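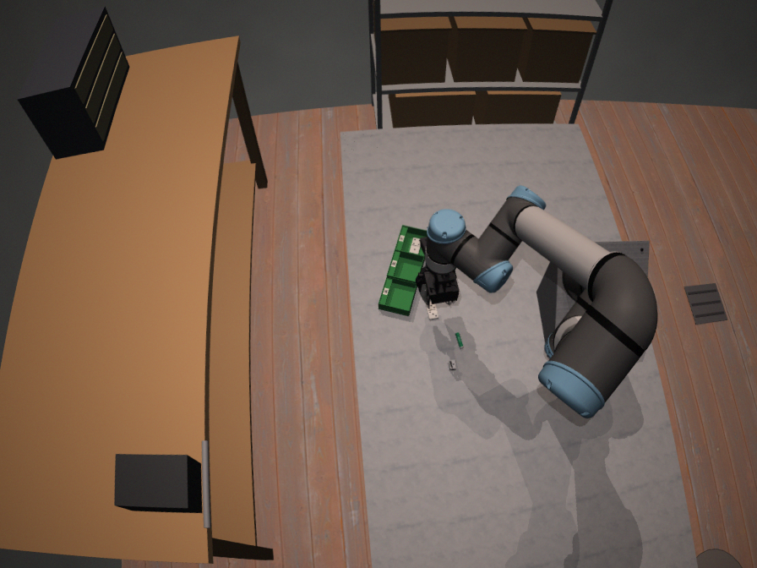 Sim view, gripper beside the green tray, second white piece still on the mat

ywu_870
Planner question. With the tray tilted like this, Clirero keeps returning grasp poses square to the mat, so the fingers clip the tray wall. Collision margin is 12 mm. Any ideas?

mechthild_w
Drop the margin to 10 and raise the approach height by 20.

Yazzie
I wouldn't touch the margin. Your grasp frame is probably taken from the world – parent it to the tray and try again.

mechthild_w
That does nothing for the piece on the mat.

Yazzie
Fair, that one needs its own frame.

ywu_870
Re-parented it. Tray poses look right now, mat piece still to do.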